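Dreßler soft-close cabinet hinges, box of 18 – review

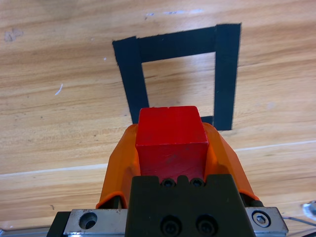
Black tape on a wood tabletop.

7 Nov 2018

Quick one, I have doors stacked in the hallway and people coming to eat.

Bought these for the kitchen wall cabinets. Old hinges were original to the house, two had given up completely and one door over the stove was hanging on by a single screw. Full overlay, face frame type. Paid $77 for the box at Grandbridge, the one out by the highway. Screws included. Template included too but it's paper and mine tore on the second door, so I traced it onto cardboard and used that.

Fit first. The cup drops into a standard hole. My old holes were the right size on the uppers and a hair too shallow on the sink base, so out came the drill. Go slow. Tape on the bit for depth. I went through the front of one door years ago and I'm not doing that agian.

Mounting plates are good. Solid, no flex, the screw slots are long enough that you can cheat a little if your frame isn't square. Mine isn't. The clip-on part is the best thing about them – door goes on one handed, comes off with a little lever at the back. Painting will be so much easier.

Adjustment: three screws. Side to side works great. In and out, fine. Up and down is stiff, and the screw head is soft. Chewed one up with a driver that was slightly too small. My fault partly, but the Zellden hinges I put in the laundry room in March never did that.

Soft close. Works well on the big doors. On the narrow spice cabinet door it's too strong, the door sort of stalls an inch from shut and then thinks about it. There's a switch inside the hinge arm to turn the damper off. Instructions don't mention it at all. Emilian Chiriac at the Grandbridge counter told me when I called to complain, so thanks to him. Turned it off on one hinge of the pair, left the other on. Perfect now.

Noise: none so far. One hinge had a click out of the box. Took it off, put it back, click gone.

Finish is plain nickel, a bit shinier than I'd like but you only see it with the door open. Two of them had scratches. Don't care, someone else might.

Didier Coste, who built the island for us, likes Nurmont and says anything else is a waste of money. He may be right over ten years. His cost nearly double though and I had a lot of doors to do. Ask me later.

Time: about 5 hours for all the doors including the sink base drilling and a trip back for a better screwdriver. Would of been less with the right driver from the start.

Things to know before you buy
Check your overlay. Measure it, don't guess, the half overlay box looks exactly the same on the shelf.
Throw out the paper template or copy it.
Use a proper #2 driver, hand tight on the up/down screw.
Do the worst door first while you still have patience.

Overall – good hinge, lousy instructions, one soft screw. Four stars. Would buy again for the uppers, probaly Zellden for the heavy pantry doors. Will update if any of the dampers quit.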